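Filed under: Hands-On > Robot Arms > Galleries

Gallery: the Jevero two-arm kit packs a laptop

If you read my first write-up you'll know I've been itching to get the Jevero kit onto something more awkward than stacking cups. It's a pair of tabletop arms with a two-finger gripper on each, sold together with a licence for Stostach, the software you use to teach them a job. You show it the task over and over, it goes away and chews on what you did, and then you let it have a go by itself. That's the idea, anyway!

I picked a laptop and a padded sleeve as the job for this one. I wanted something with a floppy bit and a stiff bit, and something I do every single day without thinking about it. There's plenty of other clutter on the table too – a mouse, a plastic basket, a heap of packets at the back – and I like testing that way, as I've never met a tidy desk in real life and I doubt the people buying this kit have either.

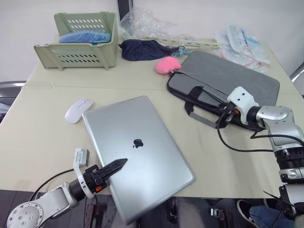 Setting up took me most of a morning. The arms themselves are quick enough, but the cables want thinking about before you tighten anything down, and I had to undo one clamp twice after finding I'd left myself no slack. The manual is fine on the electrical side and a bit thin on where to put things. There's a good page on the Policarpio forum with table layouts people have tried, and I'd read that first if I were starting again (I found it in the afternoon, naturally).

Teaching is the part I enjoyed most. You guide both arms through the motion and Stostach records it, and after a while you get into a rhythm with it. I recorded 494 runs for this job in the end, spread over more evenings than I'd like to admit. The box says you can get going with far fewer, and for simple pick-and-place I'd agree, but fabric is a different animal. It creases, it slides, it folds back on itself, and each time it does the arms are looking at something slightly new.

The other thing I learned is to be consistent. My early runs were all over the place, with me grabbing the sleeve wherever I fancied, and the results were dreadful. Once I'd settled on one way of doing it and stuck to that, things picked up a lot.
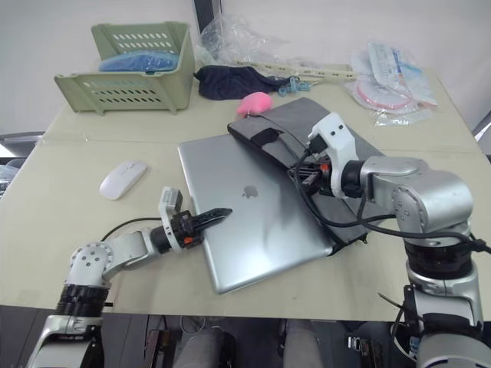
One gripper by the laptop, the other up at the top of the sleeve.

I'm rather fond of these grippers. The long fingers look a bit alarming when you first unbox them, but they're good at getting under flat things, and flat things are what I mostly throw at them. The little orange bits cheer the whole business up as well. What I'm less keen on is the noise – a sort of whine on slow moves that goes right through you after an hour. Headphones, then.

Heavier objects need respect. A laptop is a big slippery slab, and you really do want both arms to agree about it before either one starts moving. Stostach has a setting that makes one arm wait for the other, tucked away in the timing menu, and I wish it were on by default. I'd also say practise with something you don't love. I used an old hardback book for the first week and was very glad of it.

Support has been decent. I wrote in about a joint that kept losing its zero position and got a proper reply the next day, with a fix that took me five minutes. There's an update promised for August that should make the waiting business easier to find, so I'll report back when I've had a play with it.

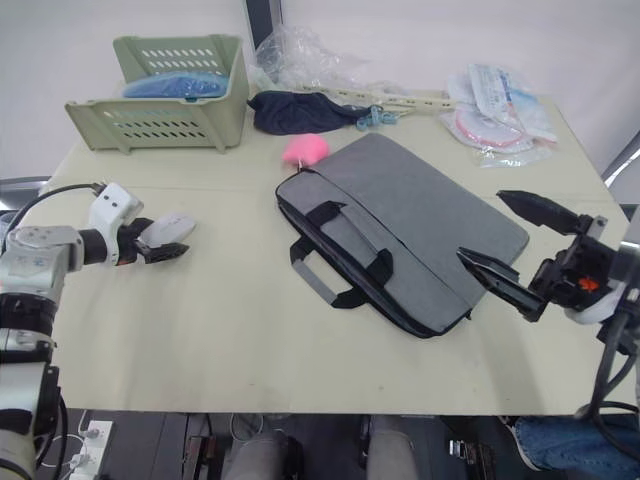

PRICES AND VERDICT

The two-arm kit is £1144 with the Stostach licence included, or £900 if you already have one from an older set. The nearest thing I've tried is the Hurel pair at £704, which is lovely for the money but has shorter fingers and got in a real muddle with anything made of cloth. If you only want to move blocks and bottles about, save your pennies and get the Hurel. If you want to try bags, sleeves and clothes, I think the Jevero is worth the extra, so long as you've got the patience for all that teaching. I'm keeping mine. Socks next, I think!

Comments (3)

benchtop_wobbler
Did you try the soft finger pads at all? Mine came with a spare set and I haven't dared swap them yet.

mossyrobot
Thanks for the tip on the timing menu, I've had this kit since spring and never spotted it. Agree about the whine, my dog leaves the room.

tea_and_torque
Would love to see it do the zip up. Is that a daft thing to ask for?

Contact | Copyright and terms | Back to top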